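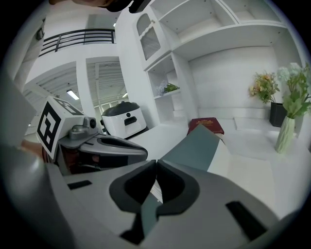
**Ticket 33 – marker cube pose jumps on left gripper**
Status: open
Build: Drollano hand grippers, home build, tracking on Chala
Opened: July 2018

Symptom: left gripper pose flips when the pads close on something flat. Right one fine. Teal board in the right pads, second gripper coming in from the left = worst case so far.

Tried:
- reprinted the markers, matte paper. No change
- swapped USB cable. No change
- exposure down to 4 ms. Flips less, but picture too dark to be usefull
- camera bracket: one screw was loose, tightened. Drift gone, flips still there

Log from last run, 1273 lines, up to 200 with "ambiguous pose". Nearly all when one face of the cube is square on to the camera. Two faces showing – solid.

So probably the solver picking the wrong solution off a single face. Cesinis filter was set to accept single-marker fixes, left over from June. Turned that off, restarted, havent rerun the full board test yet.

Pads: right one grips the board ok, didn't touch it.

Todo
- rerun w/ filter off
- try cube rotated on its mount so two faces always show
- ask on the Lendico forum if anyone has a bracket file with the angle allready in it

Leaving open till the rerun.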